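Heather gray jersey shrinking in length only, pilling after few washes

Laundry and Textile Care > Knits

tovar_y
Posts: 136

Looking for input on a shrinkage problem. I bought a batch of heather gray tops from Feltix in January, all the same style, cotton-rich jersey, care label says machine wash warm, tumble dry low. After the first wash and dry they came out noticeably shorter in the body. Width across the chest is unchanged as far as I can tell with a tape. The side seams have also started to walk toward the front.

Second complaint is pilling at the underarm and along the hem.

Washer is a Modise front loader, normal cycle, warm. Dryer is the matching vented unit on low. Detergent is plain powder, no softener. Hard water here, no softener on the house supply either.
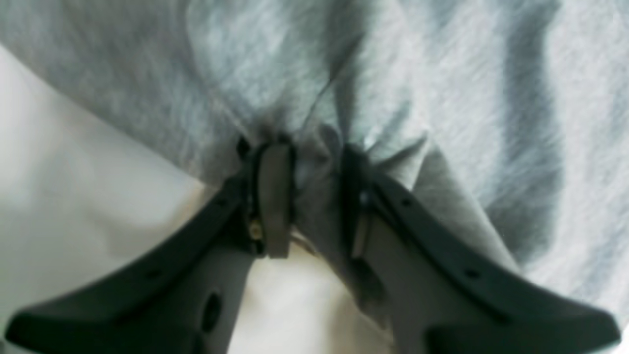
The store says this is normal for the fabric and falls inside their tolerance, but they will not tell me what the tolerance is. Is there a standard figure? And is there any point in trying to stretch them back?

Yolotzin Tovar

selvage_dave

Length-only shrinkage in single jersey is relaxation shrinkage. The fabric is pulled lengthwise through dyeing, drying and finishing, and the loops are set in an elongated shape. Water and agitation let them go back. If the mill did not compact the cloth before cutting, you get to do it in your dryer.

The seams walking to the front are spirality, a separate fault. It comes from yarn with too much twist liveliness, or from a circular machine with a lot of feeds. Washing does not cause it. Washing lets it show.

There is no single legal tolerance. Buyers write their own. Five percent in length is a common number in a purchase spec for cotton jersey, but the store is not bound by it unless they published it.

knitlab_retired

Agree with most of the above. One addition on the pilling. Heather is often a blend, with a dyed fiber mixed in before spinning. If the dark fiber is polyester, the pills stay on the surface. Cotton pills form and then break off in the next few washes. Polyester anchors them. Check the fiber content on the label before blaming the machine.

tovar_y
Posts: 136

Label reads 80 cotton, 20 polyester. That would fit.

gasketfan

I'm going to disagree with the relaxation theory, or at least with it being the whole story. "Low" on those vented Modise dryers is not low. Mine was overshooting badly until I replaced the cycling thermostat. Put a probe thermometer in the exhaust before you write to the manufacturer. Overdrying does more damage to knits than anything in the washer.

selvage_dave

Dryer temperature affects how fast you get there. It has much less effect on where you end up. If the fabric was stretched in finishing it will relax on a flat rack too, given enough wash cycles. The tumbling is what packs the loops down.

gasketfan

Then why do mine keep their length when I hang them?

selvage_dave

Because a wet jersey top on a hanger is carrying its own water and that weight pulls it lengthwise. You are restretching it each time. Measure one after drying it flat and you will see a different number.

gasketfan

I have dried them flat. Not much in it. But I take the point about the hanger and I should measure properly.

knitlab_retired

For anyone measuring at home, the usual mistakes are these.

Marks too close together. Use the longest distance the garment allows. A small reading error on a short distance turns into a large error in percent.

Measuring straight out of the dryer. Let the piece lie flat in the room overnight first. Cotton picks up moisture from the air and the dimensions move a little.

Pulling the cloth straight before laying the ruler on it. Jersey gives under very little tension. Smooth the wrinkles outward by hand with no pull, then measure. If you hold it at both ends you will get whatever answer you want.

Mark with thread, as pen bleeds.
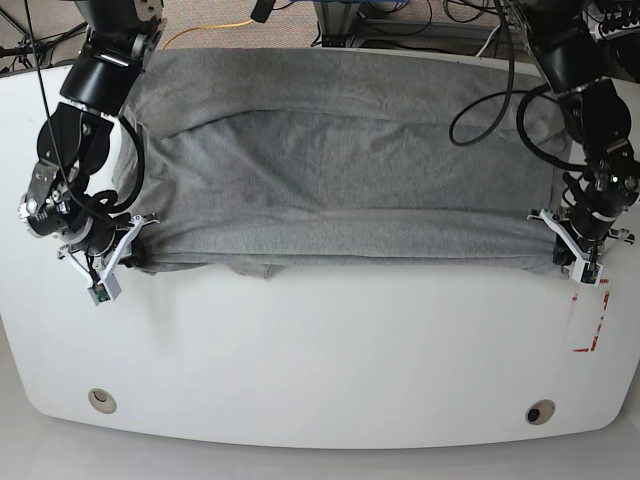 brine_and_bobbin: I would add that one wash tells you very little. We used to run three before signing off on a lot, and some constructions were still moving at five. If the original poster only has one wash on these, the final length is still unknown.

tovar_y
Posts: 136

They have between three and six washes on them. I did not keep a log, so I can't say which has had how many. I do have one left in the bag with the tags on. I'll mark that one with thread and run it through separately.

gasketfan

What spin speed? If you can, set it to 400 for the test and dry flat. Then do the same garment again with your normal cycle and the dryer. That splits the two causes.

knitlab_retired

It does not split them, because the first treatment changes the sample. You would need two unwashed garments from the same lot, one for each method. With one garment the second result includes whatever was left over from the first.

gasketfan

Fair. She only has one, though. Some information is better than none.

knitlab_retired

If she only has one, use it for the method she uses every week. That is the result she can take back to the store.

tovar_y
Posts: 136

That makes sense to me. Normal cycle, warm, tumble low, three rounds, with the overnight rest before each measurement. What about the ones that have already shrunk?

selvage_dave

Wet them out in cool water, spin lightly, lay flat on a towel and ease them lengthwise by hand. You will get some of it back until the next wash. Steam helps a bit. The hair conditioner trick that gets passed around makes the surface slick so the loops slide more easily, but it does not set anything. The spirality you can't fix. Re-cutting the side seams only moves the problem.

brine_and_bobbin

For the pills, a battery fabric shaver with a fresh blade and very light pressure. I have a Panex that has lasted. Don't use a razor on single jersey, one snag and you have a run. Wash inside out from then on and keep zippers and towels out of the load.

gasketfan

Still say check the thermostat. The part is cheap and the panel comes off with a quarter-inch nut driver. Unplug it first.

tovar_y
Posts: 136

Update, 7th August. Three rounds done on the tagged one. Body length down 6 percent after the first, 7 after the second, 7 after the third. Width down 1. Side seam at the hem has moved forward by just under an inch. The exhaust probe is on order from Brornbridge, so no dryer temperature yet.

selvage_dave

Flat after the second wash looks like relaxation to me. I would send the store those numbers and lead with the seam, as that is harder for them to call normal.

gasketfan

Post the exhaust reading when you get it.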